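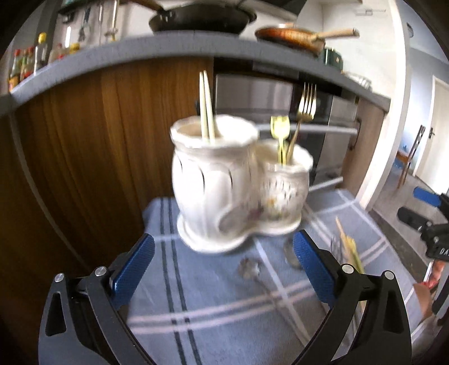 How do you teach a robot arm to clear up a table?

Mostly by having people do it first, over and over, with a gripper in each hand, and feeding the recordings to a learning system that tries to copy them.

20 shares | 2 comments

PLESANO - A home kitchen in Plesano has been doing double duty as a recording site this month, with people sorting forks, spoons and chopsticks into a ceramic holder and taking them out again. No robot arm in the room. The arm comes later.

The work is for Skerent, a project run by local firm Drundach. The aim is a system that can handle the small fiddly stuff on a kitchen table, the part after dinner that most household robot demos skip. Plates are easy enough, the firm says. Cutlery is a pain. It is thin, it is shiny, it lies flat, and it rolls or slides when you touch it wrong.

"A fork on a tablecloth is a hard problem," said Mostafa El Ouafi, who leads the collecting side at Drundach. "You have to come down on it at the right angle, and then you have to turn it so it goes in the pot the right way up. People do that without thinking. We need the bit they don't think about."

So people hold the grippers themselves. Squeeze and the fingers close. The tool has a camera on it, which means the recording is from where a robot's own wrist would be - close in, low down, fingers always in view. What the person does and what the tool sees end up in the same file.

The training is short. Eight people are on the current round, and new ones get 20 minutes of practice before anything they do is kept. First runs are slow, El Ouafi said. Everyone grabs too hard.

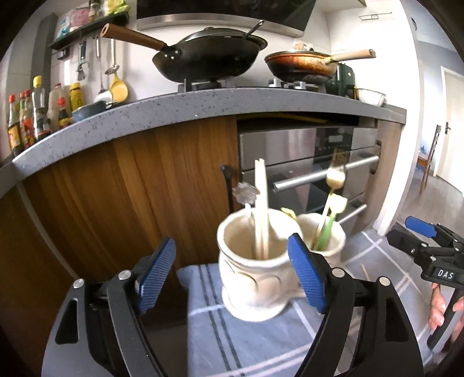

Blue fingertip pad against the side of a cream cup, chopsticks standing in it. A second gripper is held at right.

Each take is one task start to finish. Pick up a thing, move it, let go. Or a longer one, where the whole table gets sorted. The people recording are asked to work at a normal pace and not to fuss over neatness. If a spoon gets dropped they pick it up and keep going, and that take gets kept too.

That last part was argued over. Early on the team threw out any take with a fumble in it, said Dalal Khoury, who checks the recordings before they go to the training side. The result was a system that had never seen anything go wrong, and it had no clue what to do when it missed a grab.

"It would close on nothing and then carry the nothing over to the cup," Khoury said. "Very carefully. So now we keep the misses, as long as the person fixes it."

What does get thrown out: takes where the tool was pointed at the ceiling, takes where somebody stopped to answer the phone, takes where the camera lost its place in the room. Khoury goes through them at double speed, usually in the afternoon. She marks the start and end of each grab, writes one line on what was done ("fork to cup, left hand") and moves on. Dull work, she said, but you can't skip it.

Things get swapped between takes. Different cups and holders, wood next to metal next to plastic, kids' stuff mixed in with the grown-up stuff. The layout changes too, so the system doesn't just learn that the fork is always on the right. Sometimes the holder starts out full and the job is to empty it. Sometimes the other way around.
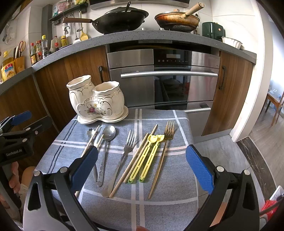
Chopsticks turned out to be the suprise. Two of them side by side look like one thing to the system, or like one thing with a gap in it, and it tends to go for the gap. The team has asked for more takes with chopsticks crossed, chopsticks next to other thin items, and single ones with the mate somewhere else on the table.

Reflections are the other headache. Light moves on a polished spoon when the camera moves, and the tool is always moving. El Ouafi said they thought about switching to dull steel for the whole set and decided against it. People own shiny spoons.

Using a real kitchen was a choice as well. Drundach has a bench at its office on Geagea Street with plain walls and good lighting, and the first recordings were made there. They trained fine and then did badly anywhere that wasn't the bench. A kitchen has bottles and pans and a doorway with another room behind it, and the system has to learn to leave all that alone. So the clutter stays out on the counter. Nothing gets tidied before recording.

Next stop is more kitchens. Drundach says it wants smaller ones, darker ones, ones with a glass table or no tablecloth. Householders would be paid for the use of the room and get to say what is off limits. Faces are kept out where possible and takes with a face in them are cut, Khoury said.

Testing on an actual arm is due to start in August, back at the Geagea Street bench to begin with. No date for anything people could buy, and the firm would not be drawn on price. El Ouafi said he would be happy if the arm could put away a fork it had never seen before, in a cup it had never seen before, without knocking over the cup.

Anyone in Plesano wanting to offer a kitchen can drop in at the office on Saturday morning. Bring a couple of phone photos of the room, dont clean up first.

Filed under: Local Business / Tech & Robots

2 comments

Related
Drundach takes second floor on Geagea Street
Why household robots still can't fold a fitted sheet
Plesano library to lend out power tools
Warehouse robots: what the night shift thinks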